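# Notice Concerning the Table at Cordero House

24 Sep 2018

To all residents and keyholders. The Office of Common Rooms has received a request to remove the wooden table with the curved front edge from the lower room, together with the lamp that stands on it. Objections may be lodged at the desk by the steps until the close of the month.
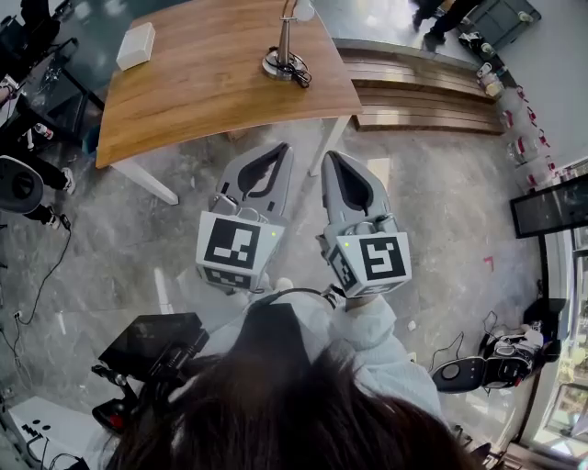 Montserrat Soler asked, on the first day the notice was up, whether the Office had considered that a table might be listed in somebody's will. She wrote her remark in pencil along the bottom margin, and she added that the lamp was to be left alone in either event.

The Office had not considered it. The remark was entered in the register as Objection 1, and a reply was issued the same afternoon stating that furniture held in common could not be bequeathed by an individual, whatever that individual may have believed at the time of writing.

A second objection was received from Nelu Căpraru. It ran to 8 pages. The greater part concerned the winter in which the boiler failed and the residents of the upper floors took their meals in the lower room, in coats, in two sittings. Mr. Căpraru wished it recorded that he had proposed marriage at the table, on the side nearest the wall, and had been refused, and had been asked again by the same party in January and had accepted. He did not name the party. The Office noted that the second proposal had taken place on the stairs and was therefore outside the scope of the notice.

The request for removal had been submitted by Milovan Dumitrescu on behalf of the tenants' store. It was his position that the lower room served three purposes and had space for two. The cups were kept there, the display case stood there, and the table took up the remainder. He had obtained an offer of 250 for the table from the firm of Skukosine, which furnishes waiting rooms, and he enclosed the letter. Skukosine did not want the lamp.

In accordance with the house rules, an inspection was arranged. It was conducted by Úna Daly, who had held the post of inspector for eleven days and had until then inspected one gutter. She was instructed to establish the condition of the table, its probable age, and whether it could pass through the door.

Her report is attached to the file and is reproduced in part.

> The table is sound. One leg has been repaired from beneath by a person who knew how. I measured the door twice. The table will not pass through it upright, on its side, or on its end. I cannot say how it came in. Mr. Goicoechea believes the room was finished afterward.
>
> While I was underneath I found writing on the underside of the top. It is in several hands. I have copied it out on a separate sheet, which I would ask the Office to read before it decides.

The separate sheet was read aloud at the desk, there being no other business. Most of the entries were names. Some were heights, which puzzled the Office until it was understood that children had lain on their backs beneath the table and marked how far along the boards their feet could reach. One entry said only *still raining*. One said *M. S. was here under protest*, and was in pencil.

Julián Goicoechea, being the oldest keyholder present, was asked to identify the hands. He put on his glasses and took the sheet to the window. He recognized his brother's writing, and that of a girl named Perla who had moved to the coast, and after a while he handed the sheet back and said that the rest were too faint, although the copy was in Miss Daly's writing throughout and was perfectly clear.

The Office adjourned for the evening.

On the following day Mr. Dumitrescu called at the desk and requested the return of the letter from Skukosine. He was advised that a request for removal, once lodged, could be withdrawn only in person and in writing. He stated that he was there in person and asked for a pen. The form was completed at 10:40. In the space marked *Grounds for withdrawal* he wrote that the door was too narrow.

The following determinations were accordingly made.

1. The table will remain in the lower room.
2. The lamp will remain on the table. Its cable is to be kept clear of the edge.
3. The purchase offer is declined, with thanks.
4. Keyholders wishing to view the underside of the table may do so between meals. Shoes are to be left by the steps.

A further question was raised by Miss Daly as to whether additional entries were permitted. The house rules prohibit writing on walls, doors, railings and the inside of the elevator. They were drawn up with some care and extend to 557 clauses, and none of them refers to the underside of anything. The Office has undertaken to review the matter in January and makes no ruling before that date.

It has been reported that there is now a pencil on the floor beneath the table, tied to one of the legs with string. The Office did not supply it. Objection 1 has been marked as resolved, and Mrs. Soler has been notified by the usual card under her door.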